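Bring back the shed share

April 2024

Written on the bus, mostly, so forgive the state of it.

I own a drill. So does next door. So does the house after that, and I know this because on bank holiday weekends you can hear all of them, one after the other, like dogs setting each other off. A quick burst to put a shelf up. Then back in the box till the next bank holiday.

This is daft. I've thought it was daft for years and I have finally got cross enough to write it down. What did it was a leaflet from the council about the Koldale tool store. Closing to "casual lending". Building to be "reviewed". We all know what reviewed means.

If you've never been: it's the old wash house behind the market, open two evenings and a Saturday morning. You pay your yearly sub, you sign the card, you take the thing home. There are 497 items on the list. Ladders, sanders, a wallpaper steamer that has done every hallway in the Bulemard estate twice over. Also clamps. So many clamps. Nobody who isn't a joiner should own clamps and yet one day you'll need four of them, badly, with glue going off.

The council says it costs too much per loan. Maybe. I've read the paper they put out in March and the sum is a simple one, running costs divided by loans, and it comes out looking bad. But it counts a teaspoon the same as a bath. A loan of a screwdriver is one loan. A loan of the floor sander, which would set you back a fortune at the hire place out on the bypass, with a deposit, and you need a van — also one loan. What sort of sum is that.

And it leaves out the talk. I can't put a price on the talk and won't try. I went in for a plane once, sticking door, and was asked which edge was sticking, and was it sticking all year or just the winter. Just the winter. Then leave it alone, I was told, and come back in the summer if it still bothers you. Went home with nothing. Best advice I've had on any door. An app would have rented me the plane.

I know the other side. Let me be fair to it, quickly, my stop's not far off.

Tools are cheap now. You can get a drill for less than a family takeaway, so why keep a whole building heated so people can borrow one? Fair question. My answer is that the cheap drill is cheap for a reason and that reason turns up halfway through your second brick. Then it's in the bin. Then it's in the ground. We've got so used to buying a thing to use once that borrowing feels a bit shameful, as if you'd asked a stranger for a coat.

There's the storage too. My flat is small. Most flats here are small, and the ones they're putting up at Bratilden Wharf are smaller again, 181 of them and not a shed in sight. Where's the ladder meant to go? Under the bed? The people who will live there are exactly the people who need a place like this, and it's being shut just as they get their keys. You couldn't plan it worse if you sat down to.

Then people say stuff gets broken, stuff walks. Some does. The store's own notice board says 51 items were written off over the life of the place, and I'd like to see any household in town do better with its own umbrellas. Most of what comes back comes back cleaner than it went out. People are funny about borrowed things, they look after them more than their own. I've wiped down a borrowed saw with a cloth and left mine out in the rain the same afternoon.

Right, the thing I really want to say, which is about knowing how.

My grandfather could mend most of what he owned. My father could mend some of it. I can change a plug and bleed a radiator and after that I'm on the phone to someone. I'm not proud of it. It isn't that I'm thicker than they were (debatable). It's that the tools were just there when they were young, out on a bench, and you picked them up becuase they were there. You learned what a thing was for by having it in your hand. Now it's a sealed pack on a hook in a shop, and you have to know its name before you can even ask for it. 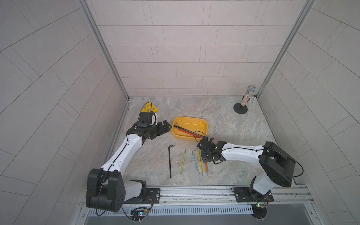

A handful of hand tools and a few other bits, set out on a marble-look floor.

Laid out, that's the point. Not in a catalogue or behind a login. Bermúdez, the ironmonger on the corner of Market Street, used to let you rummage in the trays, and when it went I remember thinking well, at least there's the wash house. Kids go in there with a parent and come out having held a spokeshave. What's that worth per loan? No idea. Put it in your sum.

And don't tell me it can all go online. The leaflet hints at that, a "digital sharing offer". I've tried those. You message someone in a road you don't know about a hedge trimmer, they don't answer, then they answer at midnight, then it hasn't got a blade guard. The store checks things. Flex, plug, blade. Dull job, somebody has to do it, and it gets done there every week.

What would I do? Charge more, for a start. The sub hasn't gone up in years and I'd pay double without blinking. Keep a low rate for those who can't. Open one lunchtime, for people who work evenings. Ask the Bratilden developers for money, they've been let off enough. Stop counting spoons and baths as the same thing. None of this is clever. It's the sort of thing you'd come up with in ten minutes and I have, I'm two stops away.

There were 80 people at the last open evening, standing room, and hardly any of them there for the speeches. They were looking at the racks. One woman was stroking a tenon saw. You don't review a place like that, you give it a new roof and say thank you.

The consultation form is at the library, by the desk, and it's four pages long and asks you your age group twice. Fill it in anyway. In the box marked "other comments" I put that I'd like my steamer booking for the bathroom honoured whatever happens, and I meant it, its the green one with the long hose.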